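Clearing a Double-Feed Fault on the Drutent Folding Arm

Applies to the single-station arm with the soft gripper. The fault shows as code 57 on the panel. The arm stops with the gripper closed and the fold table stays locked.

What causes it

The arm has picked up two pieces and the gripper reads too much thickness. White knits do it most. The vision check looks for an edge between one piece and the next, and white on white gives it very little to find. At the Davbridge site we logged 98 stops in April and 90 of them were on white loads.

Before you touch anything

1. Press the stop button on the pedestal. Pausing from the panel is not enough. The arm holds its position on pause but it will still try to finish the pick when the table sensor clears.
2. Turn the isolator to off and hang your tag on it.
3. Wait until the pressure gauge reads zero. The gripper can snap open as the air drops, so keep your fingers out of it.

Samah Badawi got a pinched thumb doing this on pause. Her report is the reason step 1 is written the way it is.

Clearing the pieces

4. Open the gripper with the manual release. Pull the cloth straight down and out. Do not pull sideways, it drags the pads off their seats.
5. Check both pads for lint. Wipe with a dry cloth only.
6. Separate the pieces by hand and look at each one before it goes back in the bin. Hold it by the top edge, one hand toward each side, at arm's length, and let it hang. A second piece stuck inside will show as a lump or a dark fold.

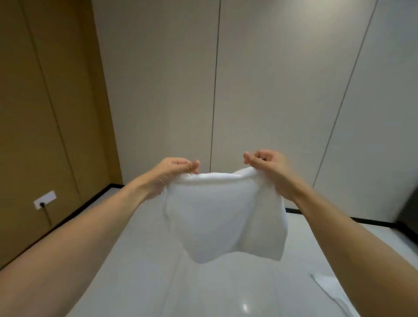
Service Notes, Issue 52

With small items, keep the top edge stretched level between your fingers and thumbs so the rest can drop open. Shake it once if the fabric clings to itself. Anything that won't open flat goes in the hand-fold pile.

Restarting

7. Remove your tag, turn the isolator on and wait for the home light.
8. Run one dark piece first, then one white.
9. If code 57 comes back on the white piece, lower the thickness limit one step and repeat step 8. After two tries, leave the arm off and call Krešimir Matić.

Write the stop in the log even if it cleared the first time.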